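Cloth folding: teleoperation progress at Tretthorpe

The Tretthorpe station has now logged 2,122 folding demonstrations, over the 2,000 planned for November. Each is driven remotely by one operator controlling both arms. Episodes with a dropped cloth are kept and tagged - the Lilard training code reads the tag.

Light green cloth on the table, folded into a long rectangle, with the left gripper closed and the right one open.

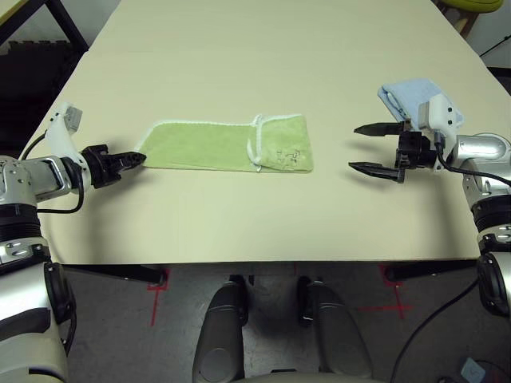 Next steps

Episode length is now capped at 14 seconds per fold. Karabulut will recheck the wrist camera calibration before the next block of 600 episodes. Operators should update the Gindis client before their next shift.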